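苹果底下那层纸

3/18/19　文／Etelka Sipos

我一直不太相信“摆盘”这件事能让人多吃水果，偏偏这几年劝人把果盘摆漂亮的文章越来越多。Zandeo出过一本讲家居陈设的小册子，里头有一页专讲水果：碗要大，要浅，要白，底下垫纸，果子宁少勿多。照着做的人家我去过几户，碗确实好看，苹果也确实一直在那里。

先说垫纸。卖水果的垫纸，为的是路上不磕碰，这我懂。苹果进了家门，从厨房走到客厅能有几步路？揉皱的薄纸占掉小半只碗，拿一个果子要带起一片纸，放回去还得重新整理。朋友Noreen Mulcahy说纸能吸潮气，苹果放得久些。我在自己家试过，从同一袋里挑出来，一碗垫纸，一碗不垫，到第9天去捏，我分不出差别。也许她的手比我灵，也许我家本来就干燥，反正我没有被说服。

再说那只碗。我买过一只Leitão的浅口大碗，装6个苹果就往外滚，最后常年只放2个，剩下的照旧塞在冰箱抽屉里。于是家里有了两种苹果，一种给人看，一种给人吃。客人伸手去拿碗里的，我居然还心疼了一下，从那以后我就把碗收进柜子了。

还有一种风气，碗里不许只有水果，非得搭点别的，颜色要“呼应”，高低要“错落”。黄的配红的，方的配圆的，看久了像在布置橱窗。Rosalba Pagano反驳过我，说吃饭本来就有一半是用眼睛吃的。这话我听过太多遍，每次都是在讲一样没人动过的东西时听到的。
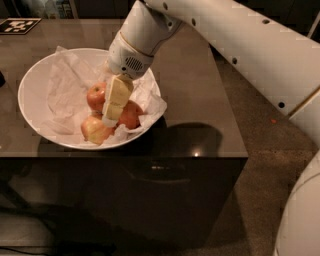
白碗、皱纸、三个苹果，外加一块淡黄色的方块。

我不反对好看。我母亲当年用一只掉了瓷的盆装苹果，搁在门边，谁进出都顺手摸一个，盆常常是空的，空了就再去买。要我选，我还是选那只盆。至于薄纸，留着擦玻璃吧，这个用处我倒是信的。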